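Gultdale Metal Parts Bins: Frequently Asked Questions

What are the bins made of?
Welded sheet steel. The walls are painted and the floor is left as bare metal.

Will the bare floor scratch?
Yes. Scuffs and fine scratches show up early and do not affect use. Remove grit before loading, as it marks the parts as well as the floor.

What are the round holes in the floor for?
Drainage and bolting down. Small parts can fall through them. Order the Hilent plug set (84) if you store hardware loose.

Can I put a bin on a wooden bench?
Yes. Check that the bench is level and wipe the underside of the bin first. Lift it to move it. Dragging a loaded bin will mark the tabletop.

How should long blocks and bars be stored?
Flat on the floor of the bin, in a single layer where possible. Bars leaned against a sloping wall tend to slide. Mixed lengths are fine, but leave enough space between pieces to get hold of each one from above.

Why do the walls slope?
Parts move toward the floor and are easier to reach.

How do I clean the bin?
Dry cloth or soft brush, then mild soap if needed. Use 500 ml of warm water per wash and dry the floor at once. No wire brushes on painted walls.

Can I touch up the paint?
Yes. Sand lightly, apply two thin coats and wait 9 hours between them. Do not paint the floor.

Who handles spare parts?
Renata Gajewski, parts desk. Allow 5 working days for a reply in March, when the stock count is done. 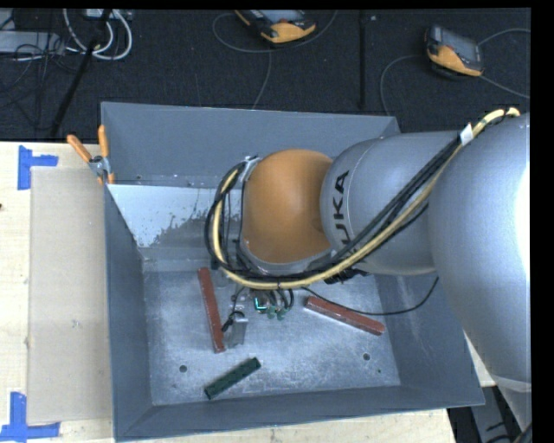

Include the bin model and the part number with every request. Plug sets are sent separately from bins.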